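4.3 Preparing the work surface

The Rillano warming cabinet is supplied with a protective mat and must be loaded from a flat surface at counter height. Set up the surface before connecting the cabinet to power.

1. Clear an area at least 30 inches deep in front of the cabinet door.

2. Wipe the surface with a damp cloth and let it dry fully. Do not use solvent cleaners.

3. Unroll the mat with the textured side up. If the ends curl, weight them overnight.

4. Align the long edge of the mat with the back of the counter. Leave a strip of bare counter for the power cord.

5. Place the serving tray on the mat before loading it.
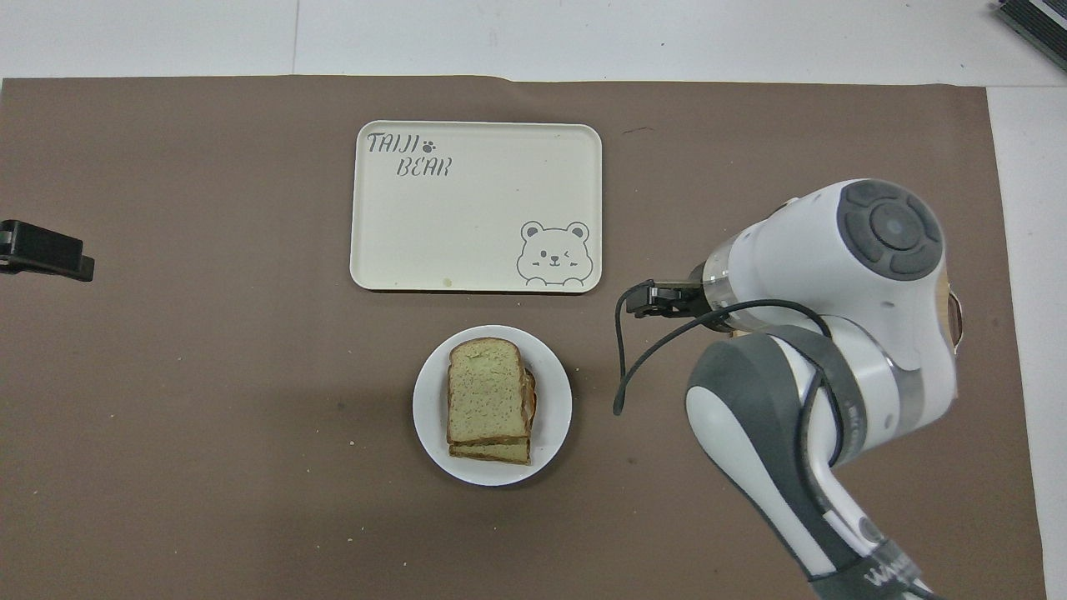
Figure 4-2. Tray on mat, rounded corners and raised rim.

Trays from other makers may be used if they fit the shelf rails without force. Check the fit with the cabinet cold.

CAUTION: Do not place the mat inside the cabinet. It is not rated for shelf temperatures.

4.4 First warm-up

1. Plug the cord into a grounded outlet. The cabinet draws 1000 watts on the high setting. Do not share the circuit with another heating appliance.

2. Turn the dial to LOW and close the door.

3. Run the cabinet empty for 50 minutes. A slight odor is normal during the first run.

4. Turn the dial to OFF and open the door to vent.

NOTE: On Deltus models the dial is replaced by a keypad. See Section 7 for key functions.

If error code 26 appears, unplug the cabinet and check that the door switch moves freely.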